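3.2 Superfícies de apoio e rotina de preparo em cozinhas de uso partilhado

A segunda etapa do estudo incidiu sobre as bancadas das cozinhas coletivas e sobre o modo como os residentes as utilizam nas horas de maior procura. A literatura sobre habitação partilhada tem privilegiado a dimensão das áreas comuns e o número de equipamentos por fogo, deixando em segundo plano a superfície horizontal de trabalho. Os dados recolhidos no conjunto residencial Closis indicam que esta superfície condiciona a permanência na cozinha com maior intensidade do que a área total do compartimento.

Foram acompanhados 35 agregados ao longo do mês de agosto. Cada agregado preencheu um diário de utilização, no qual registou a hora de entrada e de saída, a tarefa principal e os episódios em que teve de aguardar por espaço livre. O conjunto dos diários totalizou 1460 entradas válidas, depois de excluídas as que não indicavam a hora de saída. A codificação foi feita por dois investigadores em separado e as divergências foram resolvidas em reunião, sob coordenação de Dalal Aoun.

As entradas referentes ao período do jantar concentram a maior parte dos episódios de espera. Nos blocos em que a bancada tem 210 cm de comprimento útil, os residentes descrevem uma divisão tácita em duas zonas, uma junto ao lava-loiça e outra junto à placa. Quando uma terceira pessoa entra, o preparo a frio passa frequentemente para a mesa de refeições, e a louça fica acumulada na zona do lava-loiça até ao fim da ocupação. Nos blocos com bancada em L, a mesma situação é descrita com menor incómodo, embora o canto interior seja referido como espaço perdido.

A natureza do revestimento foi tratada como variável autónoma. O conjunto Closis dispõe de bancadas em laminado, em aço e em pedra, distribuídas por blocos segundo a data da respetiva remodelação. O mármore branco, com veios cinzentos finos (Figura 4), suscitou as opiniões mais divididas: parte dos residentes valoriza a claridade que confere ao compartimento, enquanto outra parte evita pousar nele citrinos cortados, vinagre ou recipientes com molho de tomate.

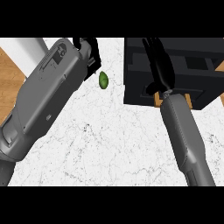 Departamento de Estudos da Habitação, Instituto Skurngate

Figura 4. Bancada de mármore branco com veios cinzentos finos e salpicos escuros.

A sensibilidade da pedra calcária aos ácidos é conhecida e consta das instruções de manutenção afixadas em cada bloco. Os diários revelam, contudo, que a maioria dos agregados aprendeu esta limitação por intermédio de outros residentes. Em vários casos, a informação transmitida era imprecisa e conduziu ao uso de produtos de limpeza desaconselhados, entre os quais desincrustantes destinados a louça sanitária. A correspondência entre o texto afixado e a prática declarada foi mais elevada nos blocos com bancada em aço, cuja manutenção é menos exigente.

Importa assinalar que a preferência declarada por um material não se traduziu em maior tempo de permanência. Os residentes que classificaram o mármore como o revestimento mais agradável registaram ocupações de duração semelhante às dos restantes. A duração acompanhou sobretudo o comprimento livre de bancada e a existência de tomadas elétricas fora da zona do lava-loiça, aspeto já observado por este departamento no levantamento anterior, realizado na residência Yazzie.

Duas limitações devem ser tidas em conta na leitura destes resultados. A recolha decorreu em período de férias letivas, quando alguns agregados tinham menos membros presentes, e o diário não distinguia o preparo de refeições completas do simples aquecimento de alimentos. A versão revista do instrumento, a aplicar na residência Flikley, separa estas tarefas e inclui um campo para a posição ocupada na bancada. A secção seguinte examina a arrumação dos utensílios comuns e a sua relação com as zonas aqui identificadas.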